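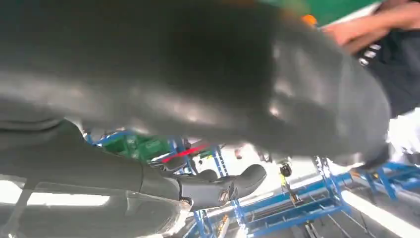

26 June 2019

Bench session, second-year manipulation project. Arm up at the first try after the controller update. Homed all joints, checked the zero marks, joint 4 was off by less than a degree so I left it alone and wrote the offset on the whiteboard under last week's.

Main job was the handover task. The assessment sheet gives us 49 marks for it, split between approach, grasp, hold and release, and so far we have only been reliable on approach. The task is simple on paper. A person presents a soft object, the gripper closes on it, the arm retracts, the object stays in the fingers for six seconds. Soft objects have no fixed outline, so the pose we teach is correct for one shape and wrong for the next.

Ran 10 trials with the old closing speed. Seven holds, three drops. All three drops were slips during retraction, with the fingertips too far out toward the edge. Kadir thinks the fault is in the approach vector. I think it is closing force. We agreed to change one parameter at a time, which we should have been doing since March.

Lowered the approach by 6 mm and repeated. Nine holds, one drop. Kadir was pleased with himself. I then put the height back and raised the force limit by a small step: eight holds, two drops, and on one of them the fingers bunched the material so badly that release took two attempts. So height matters more than force, at least over this range. Ten trials per setting is a thin sample and I would not defend it in front of Dr. Işık (Kadir's uncle, no favours given so far).

Wrist camera is still the weak point. When the object is close it fills the view and the segmentation code loses the boundary. The Kozan library returns a confident answer anyway, with the centroid well away from the real one. I put in a check: if the largest region covers more than a set fraction of the view, ignore the wrist estimate and keep the last good pose from further out. Crude, but the arm no longer jerks sideways in the last part of the move. Focus is fixed on this lens, so there is no cure at short range short of changing the hardware.

Exposure also wants attention. Locked it manually and the glare off the pale surfaces got a bit better. Auto white balance is off as well now. Logged both in the config with a comment, because the last person to touch that file left none.

Cycle time is acceptable. Set a timeout of 600 ms on the grasp confirmation and it did not trigger once. The Warnico driver drops a packet now and then but recovers by itself. Grodell wants the log format changed before the next review, and that will cost me an evening. Timestamps first, then joint torques, then gripper state. He could have said so a month ago.

To do: repeat the height test with the lower value and a different object, minimum 10 trials. Print a new cable clip for the forearm. Return the Jorkon force gauge to stores and get the loan form signed. Ask whether a failed release counts against hold or only against release, as the sheet is ambiguous.

Shut down in the usual order, brakes on, key back in the cabinet.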